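Estia evening talks, kitchen weights and measures
Saturday, August 18, 2018
Speaker notes, second half. Keep to time, the hall locks at nine.

Start without the slides. Ask who owns a kitchen scale. Ask who has ever checked it. Wait for the hands to go down.

Next two slides together, leave them up.

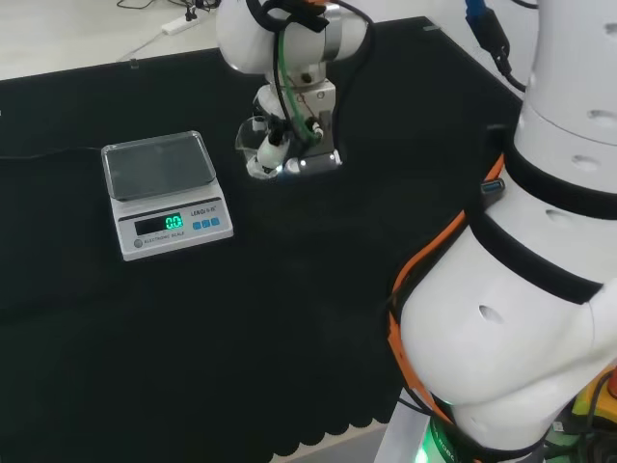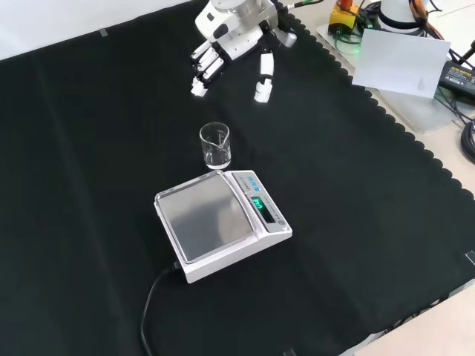 I want to talk about zero. People trust a zero more than any other number on a scale, and I think they trust it too much. All a zero says is that the scale has decided to call its present load nothing. Go back to the first slide: the display reads 0.0, green on dark, very reassuring, and it would look just as reassuring on a scale that is out by a spoonful at the top of its range. Note the decimal place too. A digit after the point tells you how finely the thing will talk to you. Whether it's telling the truth is another matter, and you need a known weight to find out.

(Pause. Someone will say theirs was expensive. Let them.)

Surface. Both slides have the scale standing on black cloth. I'm not a fan. Cloth gives, and it can wrinkle under a foot, and then you're weighing on a slope. Maybe it makes no difference you'd ever notice. Try it at home: same bag of sugar, once on the bare counter, once on a folded towel. My old Mukard scale lost 4 grams on the towel. My neighbor's didn't budge. Draw your own conclusions, I haven't settled on any.

Cups. The small clear beaker on the second slide has a pouring spout, a good thing to have if you decant anything thin. Weigh the cup first, or press tare with the cup on. I write the empty weight on the bottom in marker and don't rely on tare at all. Scales that switch themselves off forget it, usually when you're halfway through the yeast.

The Stosico leaflet. Hold it up. It says to recalibrate every 31 days. Why 31? I wrote to them in March and got back a brochure for a bigger scale. Check yours when it's been moved, dropped, or starts giving you flat bread. That's my whole schedule.

The Nowicki test. Read the figure out slowly: one large jar of flour, 2,853 grams by their account. I weighed the same size jar on 3 scales and got three answers. The spread was small enough for bread and too big for preserving salt. Don't let anyone turn this into a digital versus spring argument, we did that last year and it ate the whole evening.

Demo if there's time. Coins in a bag, one volunteer, two scales off the side table. Read both aloud before anyone guesses.

Questions. If asked which one to buy, say I don't recommend brands, then tell them to bring a known weight to the store.

Collect the leaflets on the way out.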